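The Shelf Report: Die-cast, Dupes and a Very Long Wait

Sunday, January 26, 2020

So the big parcel finally came! If you've been reading since last summer you'll remember I put money down in July on the Nedelcu reissue of the old Istham Road Haulers, the transforming truck set I begged for as a kid and never got. I paid 190 dollars for the full team of five (plus shipping, ouch), and then I sat on my hands for six months refreshing the tracking page like a crazy person.

For anyone who came to this hobby later than I did, Istham was a small toy line that tried to ride the robot craze of the mid-eighties. The trucks were chunky, the chrome flaked off if you so much as breathed on it, and the cartoon got one season in a morning slot when most kids were already on the bus. I loved them anyway. My cousin had the dump truck and the tanker and would let me hold the tanker.

The new set keeps the original look and fixes nearly everything underneath. The knees bend now! There are ratchets in the hips, the heads turn all the way, and the cab doors peg in properly when you switch to truck mode. I had the dump truck changed over in ten minutes without opening the instructions. The tanker took me most of an evening, and I got it wrong twice, mainly at the waist, where you have to pull the whole chest forward before you spin it. The booklet shows this with one arrow the size of an eyelash.

I've also been moving things around to make space, and the Haulers will be living in a cabinet from now on, with the boxes stored flat. 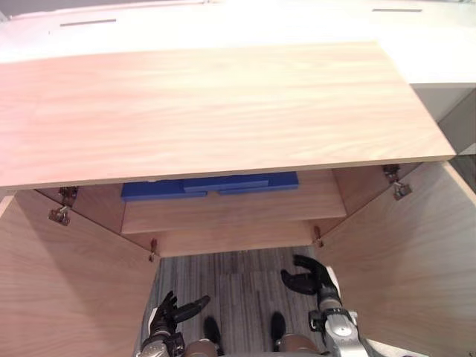 Doors open, with the white countertop behind.

Now for the combined mode, which I know is what half of you scrolled down for. All five trucks join into Bukham, who stands a good head taller than anything else I own and weighs as much as a bag of sugar. The crane and the tanker make the legs, the dump truck is the body, and the two flatbeds are the arms. He's solid in the legs. The left arm on mine droops a little unless I turn the elbow out, and I've seen the same complaint on the Ivthorpe board, so I don't think I just got a lemon. A dab of clear floor polish on the ball joint, left overnight, should tighten it up. I'll try it this week and tell you how it goes.

Dionysis Margaritis wrote in to ask whether the chrome is real vacuum plating or silver paint. It's plating on the grilles and the fuel tanks, Dionysis, and paint on the fists and the head. You can tell under a lamp, where the painted parts go kind of gray and sleepy. He also wants to know if the set will fit with his vintage Bukham, and sorry, no, it's a much larger scale. They look like father and toddler next to each other, which could be cute if you have the room. 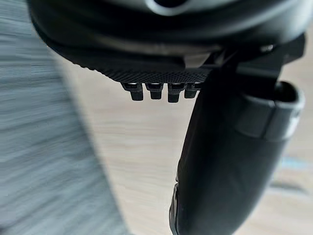

Paint is the one place where I'd knock off a point. The crane has a hairline of yellow over the edge of its window, and the tanker's stripe wobbles near the back wheel. The black parts are far better, and I'm glad Nedelcu left them bare. What I like is a smooth, slightly glossy black shell with soft highlights along the curve, like the big rounded housing in the photo, and the Bukham shoulders have just that kind of finish. The feet have a dotted tread underneath too, so he doesn't skate across glass shelves the way the old one did. Fingerprints show up like mad, though, so keep a soft cloth handy.

Is it worth the money? For me, yes, and I'd say the same for anyone with a soft spot for the originals. If you only want a nice big combiner and have no history with the trucks, I'd wait and see if the second batch gets a better elbow. The numbered card in my box says 1,276 out of 2,525, so there ought to be some sets still floating around. Please don't pay the 300 dollars I saw one seller asking last night. That's for a set with a missing crane hook!

Next time I'll have the Ivthorpe swap meet haul (I'm looking for a flatbed with both ramps, if you have a spare) and, if the floor polish behaves, a Bukham who can hold his left arm up. Keep the letters coming, and send me your shelf pictures, dusty ones too.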